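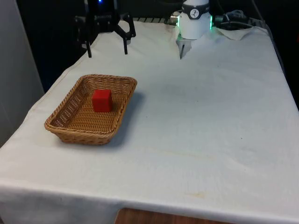 Wicker basket, white cloth.

1/ I've been selling at small markets for a few years and people keep asking how I price things. I'm going to write it down once so I can link to it. This is for handmade goods sold in person. Online is different and I don't do much of it.

2/ Start with materials. Write down what you paid, including shipping and tax. If you bought a big spool of something and used a tenth of it, count a tenth. Don't guess. I guessed for my first year and I was low on nearly every item.

3/ Then time. Use a kitchen timer for one full piece, start to finish, with cleanup. Do it again on a day when you're tired. Use the slower number.

4/ Pick an hourly rate before you look at what other people charge. If you look first you'll talk yourself down. Mine went up in January and I should have done it sooner.

5/ Booth fee next. The Stergate market costs me $153 for a table. I bring 50 pieces and I don't sell all of them, so I divide the fee by what I sold last time, not by what I brought. That was a big correction for me.

6/ Gas, parking, lunch, card fees. Card fees are small on each sale and not small at the end of the year. I put them in the price and don't mention them to customers.

7/ Add it all up and you have your cost, with your pay in it. It's still not your price. You need something on top for the pieces that crack, the table you'll replace, and the slow months.

8/ Arnar Hjaltested, who had the spot next to mine at Stestier, doubles his cost and rounds to the nearest five. That works for him. His things are quick to make. When I tried it on my slower pieces the number was higher than anyone there would pay.

9/ What I did about that: I dropped two of the slow ones and kept one as the expensive item. It sells maybe once a market. The cheaper ones next to it sell better than they did before.

10/ Have something under $12. Lots of people want to buy from you and only have a bit of cash on them. Mine are small and I make them in batches while I'm waiting on other things to dry.

11/ Put a price on everything. Every single piece. Shoppers who have to ask will mostly walk on. I use plain tags, dark pen, large numbers. I stopped using cents.

12/ Haggling. I say "that's the price today" and keep smiling. If someone buys three or more I'll take a little off without being asked. I don't cut prices in the last hour anymore. Regulars figured it out and started showing up in the last hour.

13/ Keep a notebook. Date, market, weather, what sold, what got picked up and put back. The last one matters a lot. Picked up and put back usually means the price is off or the tag is confusing.

14/ My last market brought in $254 before costs. After the fee and materials it was a thin day. I'd rather know that than wonder. I won't do that one again in the same month.

15/ Someone asked in replies about wholesale. Fouad Boutros knows far more than I do, go read his posts. Short version, shops will want to pay half, so if half your price doesn't cover your cost you aren't ready for it.

16/ I'll do a separate thread on taxes once I've finished mine.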